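Home | About us | Our work | Partners | Vacancies | Contact

About the Flarnen Centre

Posted by Florence Sutherland, Head of Operations
Last reviewed: October

The Flarnen Centre gathers practical examples from which robot arms learn to handle ordinary objects. It was founded as a teaching workshop of the Achterberg Institute and became a separate unit when demand for recorded demonstrations outgrew the timetable of a single department. The Centre remains on the Institute's grounds and shares its library, stores and safety office.

Our purpose

A learning system can only be as good as the examples it is given. The Centre exists to supply examples that are varied, properly labelled and honestly recorded, including those in which the task was not completed. Failed attempts are kept and marked as such. Our partners have asked for them from the beginning, and they now form a regular part of every delivery.

How the work is organised

Each task begins with a written sheet, which states the objects to be used, the starting arrangement and the result expected. An operator then guides the arm through the task while the position of each joint, the opening of the gripper and the view from the wrist are recorded together. A second member of staff reviews the recording on the following working day and either accepts it, returns it with a note or sets it aside.

Operators are trained for four weeks before their recordings are admitted to the main collection. Training covers safe working near a moving arm, steady control at low speed and the wording of labels. Staff rotate between stations at midday, as long periods at one task tend to produce movements that are too much alike.

The collection

The main collection, known as Tridow, holds 3734 accepted recordings across 86 tasks. It is divided into rigid objects, containers, and soft or flexible goods such as cloth, cord and rope. The last of these divisions is the newest and has 1073 recordings at present. Soft goods seldom take the same shape twice, and the task sheets therefore allow the operator more freedom in choosing where to grip - a change introduced after the first round of reviews.

Labels are written in plain English to a short house guide, Hetance, which is issued to all new staff and may be requested by partners. It sets out preferred names for objects and movements, and the rules for recording an attempt that was stopped early.

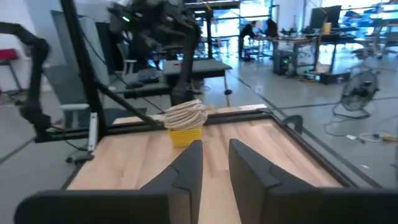 Tasks are proposed by partners or by the operators themselves, and are tried by two people before they enter the schedule. Changes of object, height and lighting are planned in advance and noted on the sheet, so that a partner may request recordings made under a given condition.

Our people and premises

The Centre employs 41 staff, most of them operators and reviewers. Work is carried out in an open workshop with adjoining desks for review. Visits by schools and partner bodies are welcome by arrangement and normally start at 10 am. Visitors are asked to wear closed shoes and to remain with their host.

Enquiries about access to Tridow should be addressed to the operations office. Requests are considered monthly.

Recent items
- Revised label guide now in use
- Soft goods: notes from the second review round
- Operator training: autumn intake
- Arrangements for school visits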